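Home | Notebook | Rigs | Parts | Log in

Bench notebook, Bassey pair (handheld grippers)
4 March 2022
6 min read

Fault: left finger stops closing short of full travel. Encoder says closed. Fingers say otherwise.

Writing this up before I forget the order of things. Njoroge has the other half of the story and will correct me below I'm sure.

Task is the box pack. Open carton on the table, snack bags and tissue packs go in toward the back, next item picked from the side of the cloth. Easy stuff, soft packs mostly, we chose it becuase it is easy. Ran clean on Lileck's firmware for ages. New build went on both units, recal on both, then straight into runs.

First sign: grip width trace on the left unit flat at the bottom. Should dip a bit further when the pads meet, the pads squash and you get a little tail. No tail. I put it down to pad wear and kept going. Mistake no. 1.

Second sign: tissue pack slid out of the pads on the lift. Trace says closed on an object. Slid anyway. Put it down to slippery plastic. Mistake no. 2, and really the same one.

Third: green snack bag, caught by the crimp, dropped over the box. Stopped there.

Pulled the log. 1484 samples in the bad stretch, every one sitting at the same count with the trigger fully pulled. A real grip wobbles. Nothing that a hand is holding gives you the same number over and over.

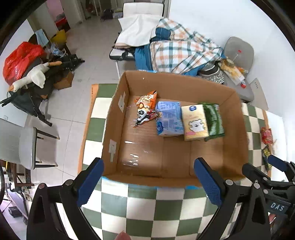
Can a run with a stuck width reading be kept if the video is good? Only as video: the width channel is wrong for the whole stretch, so anything trained on it learns that closed means nearly closed, and the run has to be marked bad for grip.

So marked bad. Moved to quarantine on the Tidwood drive, not deleted. DO NOT merge back in April when we rebuild the set. Flag is in the run header, field "grip_ok", set to 0. Checked it took.

Then the hunt.

Tried first: power cycle. No change.
Recal with trigger open. No change.
Recal with trigger closed. Zero moved, flat spot moved with it. Interesting. So the flat is a clamp in software or a stop in the mechanism, and both are riding on the zero.
Swapped cable left to right. Fault stayed with left unit. Cable is fine.
Put old firmware back on left. Fault still there!! Did not expect that. Had already half written the angry email to Lileck. Not sent. Deleted.

So mechanical. Backed the unit out, looked at the linkage. Pins all seated by eye. Worked the trigger slowly with the power off and there it was, a soft stop right before full close. Like pressing on gum. Let go and it springs back normal, so you never feel it at working speed.

Opened the housing. Cable clip for the encoder lead had let go at one end and the slack had folded down behind the slider. Slider comes back, squashes the loop, stops. Encoder reads the slider, not the fingers, and the trigger has enough flex in it that your hand believes it got to the end.

Which explains the zero. Recal closed takes "squashed loop" as home. I did that twice before starting. So firmware had nothing to do with it except that we opened both units to flash them, and my bet is the clip got knocked then. I closed up the left one myself. Noted.

Safety bit, because it needs saying. Insulation on the loop is nicked through in one spot. Bare copper next to a metal slider. Low voltage, nobody gets hurt off that, but the pack behind it can dump a lot of current into a short and these things get held in your hand for an hour. Battery OUT of left unit, taped over, sitting in the metal tin on the Stusthorpe shelf. Red tag on the unit. If you find the tag off, ask before you power it.
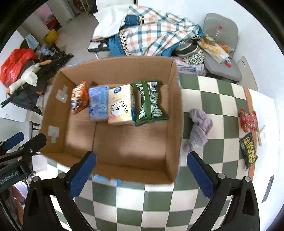
Right unit opened too, same clip, still holding but you can lift it with a fingernail. So not a one off, it's a weak clip. Put a dab of hot glue on it and a short zip tie through the boss hole. Tail trimmed flush, because a long tail would do exactly what the loop did.

Repair on left:
- new encoder lead, cut 300 mm, route over the top of the slider rail this time and not behind
- clip glued + tied as on right
- work trigger power off, 2 people, one pulling and one watching the loop
- recal ONLY after that
- paper strip test: strip between pads, trigger full, strip should not pull out. Do it in 3 spots along the pad

Dexter has the lead in his drawer, says he'll crimp it Monday.

Changes to how we start a session. Paper strip before run one, both units, every time. Look at the tail on the width trace, if no tail, stop. And a check in the logger for identical counts with trigger full, it's ten lines, I'll write it. Should of been there from the start.

Other things while I had the lid off:
Screw on the left housing, back corner, thread going. Swap it.
Pads fine. Not the pads. I blamed the pads all morning, they have plenty of ridge left.
Right unit timestamp drifts against left after long sessions, seperate problem, seperate page.

Still open: how far back does it go? Flash was before this batch so in theory only this batch. But if the clip was weak anyway the loop may have been dropping in and out earlier. Njoroge pulling the older logs with the same filter. Until he's done treat anything from the left unit after the last pad change as suspect. Don't train on it.

Comments (4)

Njoroge Mussa: Filter is running. Two older sessions have short flat patches, left unit only, none on the right. Looks like in and out as you feared. Will list the run names on the drive.

Dexter Kincaid: Lead is done, crimps pull tested. Can we use a softer jacket? This stuff is stiff and wants to spring out of any clip you give it.

Njoroge Mussa: +1 on softer jacket. Also your old firmware test, did you recal after rolling back? If not the zero was still the bad one.

reply: Did not recal after. Good catch. Doesn't change the answer, loop was there, but it wasn't a clean test. Will redo once the new lead is in. Softer jacket yes, Dexter pick one and write the part number here.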